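助成事業 中間報告(談話室「ブリレック」のお茶菓子と室内整備について)

提出日:2022年12月19日
団体名:スタヴィク談話会

いつもお世話になっております。9月にお送りした計画書のその後について、まとめてご報告します。前回の報告書が堅すぎて読みにくかったとのお言葉をいただいたので、今回は普段のおしゃべりに近い調子で書きますね。数字の表は別紙に付けてあります。

まず部屋のことから。談話室は名前こそ立派ですが、もとは物置のような小部屋で、春までは折りたたみの長机に古新聞を敷いてお茶を飲んでいました。いただいた助成金で最初に手を付けたのがテーブルまわりです。クロスは無地にするか柄物にするかでずいぶん迷いまして、結局、灰色がかった青の格子柄に決めました。黄色や水色の線が入っていて、思っていたより部屋が明るくなった気がします。洗い替えをもう一枚買う予定でしたが、同じ柄が品切れで、入荷待ちのままです(これは年度内に何とかします!)。

奥には山水画の屏風を立てています。会員のお宅で長くしまわれていたものをお借りしました。松の絵がとても良くて、初めて来た方はたいていお茶より先に屏風の話を始めます。おかげで自己紹介の時間がいらなくなりました。借用書は別紙のとおりで、湿気の多い時期は持ち主のお宅へ戻す約束になっています。

さて、お茶菓子です。計画書では「各回、手作りの菓子を用意」と書いたのですが、ここは方針を変えました。秋の4回は実際に手作りでやってみたものの、準備する側が前の晩からくたくたになってしまって、お茶会そのものを楽しめないんですね。それに、持ち帰りたいという声が思いのほか多かったのです。そこで個包装のお菓子を持ち寄る形に切り替えました。旅行のお土産あり、近所の店で見つけたものあり、どれも小さな袋なので、鞄にさっと入れて帰れます。 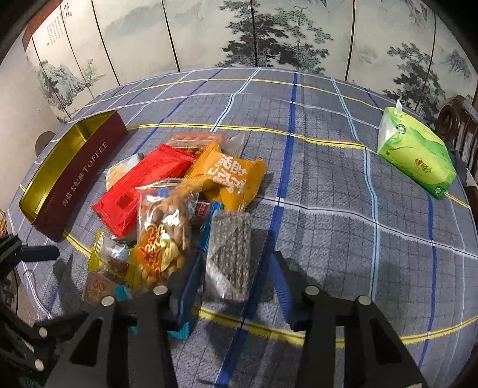 談話室のテーブルに広げた個包装のお菓子。左はトフィーの箱。

切り替えてよかったのは、お菓子が話のきっかけになることです。袋の文字が読めないと、知っていそうな人のところへ聞きに行く。ナッツのお菓子が出た日は、歯の話から歯医者さんの評判へ、そこからバスの路線の話へと飛んで、片付けが30分も遅れました。トフィーは好みが分かれるようで、好きな方は本当にお好きです。空いた箱も丈夫なものは取っておいて、名札や鉛筆を入れるのに使っています。

参加者は毎回13人近くで落ち着いてきました。椅子が足りない日もあり、隣の部屋から運んでいます。男性がまだ少ないので、年明けは囲碁の道具を置いてみようかと相談中です。

うまくいっていないことも書いておきます。ひとつはアレルギーの表示です。持ち寄りにすると外国語の袋が混ざり、原材料がよく分からないものがあります。今は、分からないものには付箋を貼って別の皿に分けていますが、付箋がすぐにはがれてしまい、もう少しましなやり方を探しています。もうひとつはお茶の濃さ。担当によってあまりに違うので、急須の横に茶葉の量を書いた紙を貼りました。それでもまだ濃い日があります。

記録には、パンガニバン文具店で買ったノートと、予約管理ソフト「エヌム」を併用しています。ソフトのほうは正直まだ慣れません。入力が追いつかず、ノートから後でまとめて写しているのが現状です。来期の申請までには一本にまとめたいと思っています。

会計は、お茶菓子の費目が持ち寄りのおかげで余り、反対にお茶と紙コップが少し足を出しました。費目の間で5千円の流用をお認めいただけますと助かります。書式が必要でしたらお送りください。すぐに書きます。

今後の予定ですが、年明けからもう4回開きます。初回はお餅を焼きたいという希望が出ていまして、会場で火が使えるかどうか確認しているところです。だめならホットプレートにします。お近くにお越しの際は、ぜひ一度お茶を飲みにいらしてください。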